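Notebook — breathing and attention trial, August

Entry by Matěj Oravec, started 7.40 in the morning, finished after lunch

Continuing from the last page. We now have all the evening sheets back from the first group and I have typed them into the table. There are 104 sheets. I left out 29 of them where the "before" score was filled in but the "after" score was empty. I don't want to guess these numbers, even when the person wrote a nice comment next to it.

What I am trying to find out is still the same small thing: does it help people more to count the breath, or to only notice when a feeling begins and when it fades? In the Ukby script we ask for counting. In the Adow script we ask for noticing. Both are 90 seconds of talking and then silence until the bell.

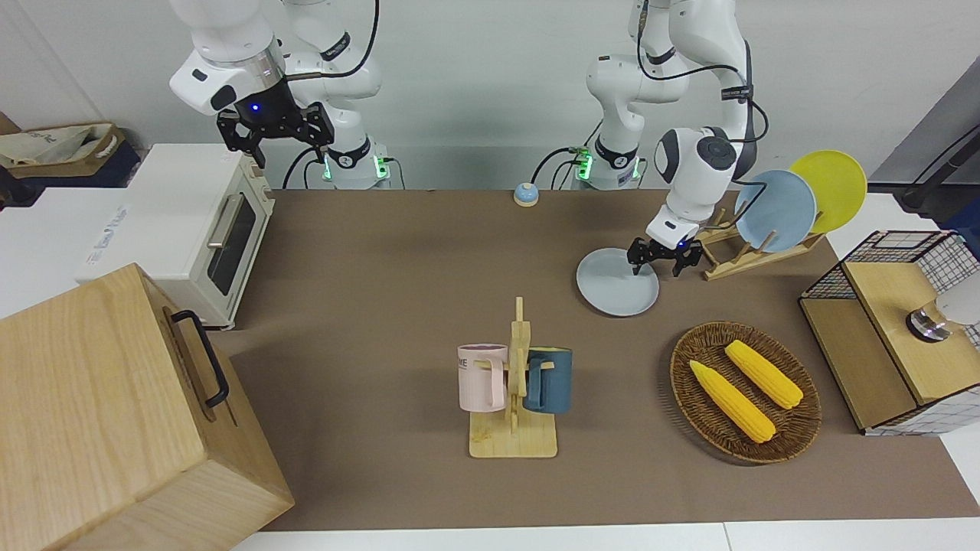 The counting group finds it easier to start. Many wrote words like "simple" or "clear". But by the second week the same people write that they count without attention, like climbing stairs. I know this from my own practice also. I can reach ten and have planned the whole dinner.

The noticing group complains more at the beginning. One person wrote: "I did not find any feeling to notice, so I was annoyed, and then I noticed annoyed." I read this aloud to Havlíček's people on the call and they asked if we can put it in the instructions. I said I would ask the person first.

Problem with the script: the word "transient" must go out. Three people wrote that they had to look it up, and I had to look it up too when I first came here. I will try "it comes and it goes". It sounds a bit childish but on the recording it is better — the voice slows down by itself at this place.

Second problem, the bell. In the Sistell app the bell is too loud compared with the speaking. Several people wrote that they were waiting for it with tight shoulders, so we are making stress with our own stress exercise. Lowered it in the new file and made the start of the sound softer. Listened with headphones and also with the cheap speaker. Better on both, still a little sharp on the speaker.

Tried the new version on myself at 10.15, sitting in the ordinary chair. Jaw tight at the start, and a pressure behind the eyes from the typing. When I looked for the edges of the pressure, it was not so solid as I believed, more like small pulses. It did not go away. I write this down so that I remember not to promise in the text that it goes away. The present wording, "watch as the tension leaves your body", is a promise. Change to "watch what the tension does".

Mood score before: 4. After: 5. This is only one tired person in the morning, so it has no value as a result.
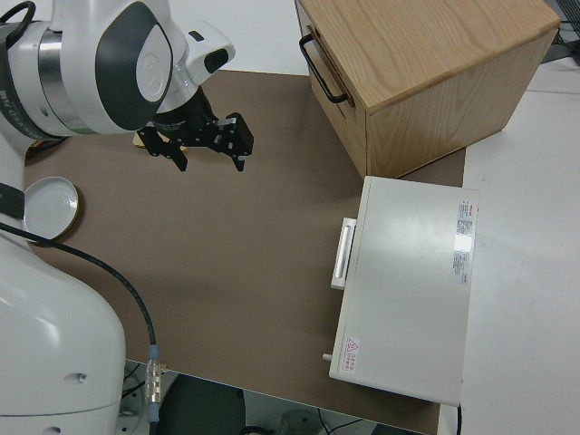 For the next round

Record the noticing script again with the changes above. Keep the old recording in the folder, labelled with the old name, for comparison.

Move the "after" question to the top of the second page. I think people close the booklet before they see it.

Ask the second group to practise at the same hour each day, if their work allows. If not, they should write the hour on the sheet.

Answer the comment in the shared file, row 1303, about the person who feels worse when paying attention to the heartbeat. My proposal is to offer sounds in the room or the soles of the feet as another choice, and to say in the first minute that opening the eyes or stopping is always allowed. This line should be in both scripts.

Stopped at 13.20. The counting script I have not touched yet.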